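How I Look After a Pair of Robot Hands

Hi! Last time I wrote about robot vacuum cleaners, and a lot of you sent in the same question, which was (more or less) "Who fixes the robots?" Well, some of the time it's me! I don't fix the big ones that build cars. I look after grippers, and I want to tell you what that's like, because it's my favorite part of the job.

First, what's a gripper? It's a robot's hand. Your hand has four fingers and a thumb, and lots of little joints, and skin that can feel a crumb. A gripper is much simpler than that. The kind I look after has two jaws that open and close, a bit like kitchen tongs. That doesn't sound like much, but try a whole breakfast using only tongs and you'll be surprised how far you get. (Ask a grown-up first. I got milk on the ceiling.)

My grippers are special because a person can hold them. You put one in your left hand and one in your right, and then you do ordinary jobs with them, like putting a tissue in a box or picking up a sock. A computer keeps track of how the grippers move the whole time. Later on, a robot with the same kind of jaws can practice from those movements. So it's like when somebody shows you how to tie your shoelaces, and you watch, and then you have a go. At our workshop we call the pair the Nikari set, which is just the name somebody wrote on the first box, and it stuck.

Now, how does the computer know where each gripper is? This is the bit I love! Each gripper carries a white cube with black and white square patterns on it. Every pattern is different, like a name tag. A camera spots a pattern and the computer thinks, "Aha, I know that one, and it's tilted a little to the left." If the gripper turns over, a different side of the cube comes into view, and that side has its own pattern, so the computer can still keep up. 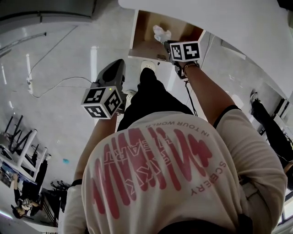
Before anybody starts work I do my checks. I have a list taped inside my toolbox lid, and it's called the Vundano list, after the street where our first workshop was. (It was a very small workshop. You had to go outside to turn around.)

I start with the jaws. I open them all the way and close them all the way, slowly, and I listen. A happy gripper sounds smooth. An unhappy one goes tick, tick, tick, and that nearly always means there's something stuck where it shouldn't be. Once I pulled out a whole raisin! I use a soft brush, the kind you'd paint with, and I never poke around in there with anything metal.

Then I look at the tips, where the jaws touch things. Tips wear out, just like the bottoms of your sneakers. When they're new they grab well, and when they're old and shiny everything slides off. I keep 50 spare ones in a jar, and when a tip gets shiny I swap it. I always change both sides together – if you put a new tip across from an old one, they don't squeeze evenly, and whatever you pick up goes crooked.

Next comes the cube. I wipe it with a dry cloth, and I check every corner to see if a pattern is peeling. It has to be a dry cloth. I learned that the hard way, with a wet one, and spent the whole afternoon sticking new patterns on. And they have to go on in the right places! If I mixed two of them up, the computer would believe the gripper was facing the wrong way. Imagine wearing your name tag and your best friend's name tag on the same shirt and then wondering why everyone's confused.

After that it's cables. A cable can get pinched under a chair leg or bent too many times in one spot, and then it works, and then it doesn't, and then it works again, and you feel like throwing your sandwich. I run my fingers along the whole length and feel for lumps. If I find one, the cable goes in the red bin and I get a new one. You should never use a cable that has a split in it, and that goes for the one on your tablet, too. Show a grown-up.

Then there's my favorite job, the tissue test. Anyone can pick up a wooden block. A block just sits there. A tissue is floppy and light, and it folds up when you touch it, so if the jaws don't close properly you end up with a pinch of air. I scrunch up a tissue, drop it on the floor, pick it up with the gripper and put it in a box. I do this 11 times with the left gripper and 11 with the right. If I drop it more than 2 times, the gripper goes back on my bench and I begin again from the jaws.

I once forgot the tissue test, on a busy morning in September. We'd recorded 285 little jobs before lunch, and then I noticed that one jaw wasn't closing all the way. A screw had come loose. It was a screw about as big as a grain of rice! We had to throw out the whole morning's work and start over. I bought everybody cookies and I haven't skipped the test since.

Some of you asked if I have a special machine for tightening things. I do, sort of. It's a small screwdriver that clicks when the screw is tight enough, and I named it Grecu. The click matters, because if you keep turning after a screw is tight you can crack the part it's holding. My first week, I didn't wait for the click. Crack! I still have the broken piece on my shelf, next to the raisin. (Yes, I kept the raisin.)

You can try a bit of this at home. Find some kitchen tongs, a box and a tissue. Scrunch the tissue up, put it on the floor and see how many tries it takes to get it into the box. Now do it with your other hand – much harder, right? If you want to make it tougher still, wrap a rubber band around each tip of the tongs, try again, and then take one off and see what changes. Write it down in a notebook. I have a fat notebook full of that sort of thing, with a lot of sandwich stains in it.

Next time I'm going to tell you about Sonivon, our old practice arm, which squeaks whenever it reaches up high. I've oiled it, I've cleaned it, I've had half of it in pieces on my bench, and it still squeaks. If you have any ideas about what it could be, send them in, and drawings are very welcome!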